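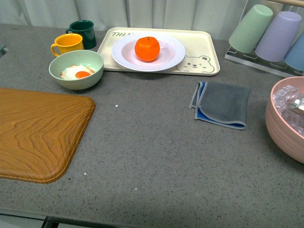

The bench under the window: egg, mandarin, two mugs.

Print this post | E-mail this post
Filed under: Home and Kitchen, Small Breakfasts
4 min read

I have been trying to eat breakfast at home since October. Before that I bought it on the way to work most mornings, usually an egg roll and a coffee, and I never added it up until I went through the bank app one wet evening and found I'd spent $139 in a month. Multiply that out over a year and it gets unpleasant. So the egg roll had to go.

The egg was the easy part. I fry it in a bit of olive oil with the heat slightly too high, because I like the edge of the white to go brown and crisp. It goes into the sage green bowl. I know a fried egg is meant to go on a plate, but a bowl holds the heat better and you can drop rice or spinach in next to it if there's any left from the night before. Soy sauce if I want it, chilli oil if I'm not going anywhere.

The fruit is harder. I will buy a bag of mandarins with good intentions and then find the last four going soft at the bottom of the crisper. What works for me is putting one out on a plate while the pan is heating up. Once it's on a plate it counts as part of the meal and I eat it. The white plate has a wide rim and a pinkish middle, and it's too shallow for anything with a sauce, so fruit and toast are about all it's good for.

The tray is the cream one with the bear's face in the corner. I bought it at Fontes, the homewares place near the station that always seems to be about to close and never does. I went in for a colander. It's a good size for one person's breakfast and it wipes clean, and the little raised rim has saved the couch more than once. I don't own many things with animals on them but I've become fond of the bear.

I have two mugs in use at the moment, yellow and dark green. The rest are in a box on top of the wardrobe. I put them away when I moved in, because the cupboard here has one decent shelf and I was sick of stacking mugs three high and having to take them all down to reach the bottom one. Yellow is for tea and green is for coffee. If someone comes over they get whichever one I'm not using. I thought I'd go and get the box down within a week and I still haven't.

A few people asked about the bench after the last post. It's the speckled grey that came with the flat, and I was going to cover it with contact paper until a friend talked me out of it. The good thing about speckles is that they hide crumbs. The bad thing is also that they hide crumbs, and you find them with your forearm. I go over it with a microfibre cloth every morning. The one I'm using now is dark grey on one side and bright blue on the other, and I use the grey side for the bench and the blue side for drying. I had a multipack from Griltier before that and they went thin after a couple of months of hot washes. Don't use fabric softener on them, by the way. They stop picking anything up.

The chopping board lives at the left-hand end. It's the orange-brown one with the wavy grain pattern on it, and it's bigger than it needs to be. I've thought about replacing it with something I could stand up behind the tap, but then I'd have to chop on something small, and I've done that in other flats and didn't like it - half the onion ends up on the floor.

The curtain behind the bench is still the plain pale grey one. I had plans for a blind. I measured up, got a quote, and decided the curtain was fine. It does need to come down and be washed more often than a blind would, being that close to where I cook. I do it every 2 months and hang it back up damp so the folds drop out by themselves.

As for the money, I'm not going to pretend I've saved the whole $139 each month. Eggs have gone up, and I bought a better frying pan, which set me back $56 and would have been cheaper if I'd waited for the sales. I still get the egg roll if I've slept in.

Next job is the drawer under the bench, where all the lids are.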